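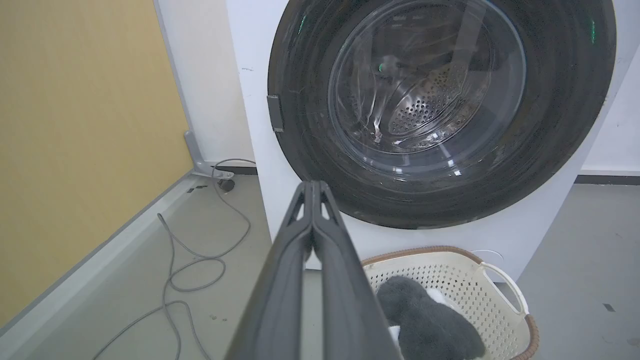 The Atau wash bag is a zippered mesh bag for sweaters, bras, tights and anything else with hooks, straps or a loose knit. Zokoritz makes it in one size and two mesh weights. Most snags in a front loader happen at the drum wall. The steel is covered in rows of small round holes, and a raised rib like the one behind the glass lifts the clothes and drops them again as the drum turns. A bra hook can catch on a hole, and a thin strap can wrap around whatever is next to it. The bag keeps the piece in one place and lets water and detergent through.

Item number: 1434
Brand: Zokoritz
Designed by: Quách
Sold by: Prosbridge
Width: 46 cm
Weight: 208 g (heavy mesh)
Material: polyester mesh, polyester thread, nylon zipper
Color: white or gray

Choosing a mesh

The fine mesh is for tights, silk and lace. The openings are small enough to hold a bra hook inside the bag. It drains a little more slowly, so expect items to come out damper after a short spin.

The heavy mesh is for sweaters, baby clothes and canvas shoes. It has a second layer with a gap between the two, and that takes some of the knocking. If you only want one bag and you wash a lot of wool, buy this one.

Zipper

The zipper runs along the short side and parks under an elastic cover. Pull the slider all the way in before you load the bag. If the tab is left out, it can scratch the door glass and the zipper may work itself open during the spin. The slider is plastic and will not rust. We changed it from a metal one in May after customers sent us pictures of stained pillowcases. Bags with the metal slider are no longer in stock.

How to load it

Fill the bag no more than half full. One adult sweater, or three or four bras, is about right. Turn knits inside out and fasten all hooks first. Put the bag in with other clothes of a similar weight. A single wet bag in an otherwise empty drum can throw off the balance, and many machines will stop and try the spin again.
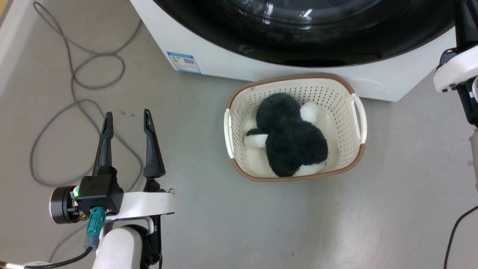

Front-loading washer with a laundry basket on the floor.

Care

Wash at up to 104°F. Do not bleach or iron. The bag can go in a dryer on low, but the elastic lasts longer if you hang it up. Turn it inside out now and then and shake out the lint that collects in the corners. We test each batch of mesh for around 200 washes and check the seams by hand afterward.

Customer questions

Can I use it in a top loader?
Yes. If your machine has a center post, use the fine mesh and keep the bag well under half full so it does not wrap.

Will it take a king-size duvet cover?
No. It is too small for bedding of any kind except pillowcases.

Does it come with a hanging loop?
There is one on the corner opposite the zipper. It will hold the empty bag but not a bag full of wet wool.

Review

Corina Ene, 7/20/19
Bought the heavy one for two cardigans that kept coming out with pulled threads at the cuffs. No new pulls so far. The zipper cover is stiff at first and I had to use a fingernail to get the slider under it. I would like a larger size.

Returns

Unused bags can be sent back to Prosbridge in the original sleeve. If a zipper or seam fails, send us a picture of the damage with the item number and your order number, and we will mail a new bag. You do not need to return the old one.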